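Chasing a grasp filter bug in the tabletop sim

Jan 9, 2022

Most of December went into one failure mode in Nedeck, the planner I maintain for our tabletop pick tasks. Single objects were fine. Anything with a neighbor closer than the finger width produced grasps that passed the collision check and then closed on two or three things at once.

The cause was in the filter. Candidates were tested against the scene with the target object removed, as they should be, but the removal was done by padded bounding box. Any neighbor whose center fell inside that box went with it. Mi-kyung Byun found this by dumping the collision world before each query and counting bodies. I had been reading solver logs for two days and would not have thought to look there.

The test scene is a Franka arm beside a dining table, with a mug, a potato, a ginger root, a knife and various other household meshes scattered on top. Poses are randomized per seed. I ran 200 seeds before the fix and kept the 21 worst for regression.

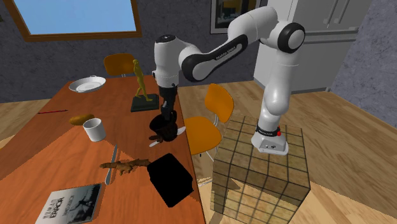 What changed

Removal now goes by body ID. The padding is gone from that step and is applied only to the swept volume of the fingers. Each query samples 808 candidates, same as before, so runs stay comparable with the old logs.

The check is slower. Most of the extra time is mesh distance on long thin objects, where the convex decomposition is poor - knives are the worst. I tried capsules for those and went back, as the blade tips ended up too fat to plan near.

Still open: the viewer draws the target and its neighbors in their own materials, so a bad cluster is hard to read at a glance. A per-body color override is next, then the same 21 seeds again.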